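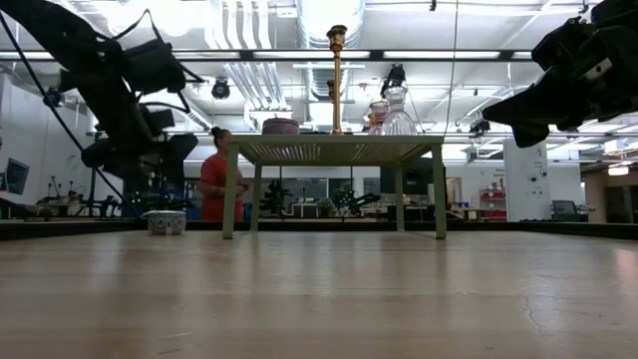 오프레아(Oprea) 셀을 맡은 지 석 달이 지났는데, 나는 아직도 이 설비의 정비 지침을 반쯤만 믿는다. 지침에는 양팔의 기준점을 한 번 잡으면 다음 점검까지 손댈 일이 없다고 적혀 있다. 그 말을 쓴 사람이 작업대 옆에서 하루라도 서 있어 봤는지 모르겠다. 우리는 연두색 미니 탁자를 높이 기준으로 쓴다. 상판이 격자라서 물건을 어디에 놓았는지 말로 전하기 쉽고, 키 큰 황동 촛대가 올라가 있으면 팔이 지나갈 여유가 얼마나 되는지 눈으로 가늠할 수 있다. 청백색 도자기 단지는 탁자 왼쪽, 나무 상판에 바로 둔다. 같은 팔이 낮은 곳과 높은 곳을 둘 다 제대로 찾아가는지 보려는 배치다. 나무 상판 오른쪽 아래의 가는 금은 정비 일지에도 적어 두었다. 높이에 영향이 없다는 의견이 많지만 나는 재 보기 전에는 동의하지 않는다.

2018년 9월
글: 올가 코우베크(Oľga Koubek)

던소프(Dakthorpe) 작업실의 셀 정비를 짧게 남긴다. 자랑하려는 글이 아니고, 다음에 이 셀을 넘겨받을 사람이 같은 데서 시간을 버리지 않았으면 해서 쓴다.

점검은 전원을 내린 상태에서 시작한다. 먼저 손목 쪽 볼트를 본다. 제조사 권장 주기는 30일인데, 우리 셀에서는 7일 만에 표시선이 어긋난 적이 있다. 진동 탓이라는 설명을 들었지만 근거를 보여 준 사람은 없었다. 그래서 지금은 매주 본다. 풀려 있지 않으면 그냥 덮는다. 괜히 한 번 더 조이다가 나사산을 상하게 하는 쪽이 더 골치 아프다.

다음은 케이블이다. 팔 위쪽으로 느슨하게 도는 검은 케이블은 보기에 거슬려도 짧게 묶지 말 것. 깔끔하게 정리했다가 팔을 끝까지 뻗었을 때 커넥터가 당겨져서 오후를 통째로 날린 일이 있다. 묶음 끈은 관절에서 떨어진 곳에만 쓴다.

그리퍼는 손가락 안쪽부터 닦는다. 유리 디캔터나 뚜껑 달린 장밋빛 병처럼 매끈한 물건을 다룰 거라면 더 그렇다. 진디스(Zindis) 세정제가 좋다고들 하는데, 마른 천과 비교해 보니 내 눈에는 차이가 없었다. 값은 4배다.

마지막이 기준점이다. 자동 보정 기능은 켜되 결과를 그대로 저장하지 않는다. 네 곳을 손으로 찍어서 비교하고, 한 곳이라도 2밀리미터 넘게 벗어나면 처음부터 다시 한다. 호라치우 기처(Horațiu Ghiță)는 지나친 걱정이라고 한다. 그럴 수도 있다. 다만 자동 보정이 "정상"이라고 띄운 날에 그리퍼가 탁자 다리를 건드린 기록이 일지에 남아 있다.

보정값 파일은 날짜를 붙여 따로 보관하고, 이전 값은 지우지 않는다. 언햄(Ernham) 쪽에서 새 펌웨어를 권하고 있으나 변경 내역을 받기 전까지 올릴 생각은 없다.

댓글

나사못: 표시선은 어떤 펜으로 그리시나요? 저희는 유성펜을 썼더니 닦을 때 같이 지워집니다.

올가: 페인트 마커 씁니다. 노란색이요. 볼트 머리에 기름기가 남아 있으면 그것도 벗겨지니까 먼저 닦으세요.

H. Ghiță: 걱정이 지나치다고 한 건 맞는데, 매번 네 곳이면 충분하다는 말도 했습니다. 그건 왜 빠졌습니까.

낮은산: 케이블 얘기 공감합니다. 우리도 예쁘게 묶었다가 커넥터를 하나 바꿨어요.

ksh_work: 상판 금은 재 보셨어요? 결과 올려 주세요.

올가: 아직요. 다이얼 게이지를 빌려준 데서 돌려받으면 잽니다.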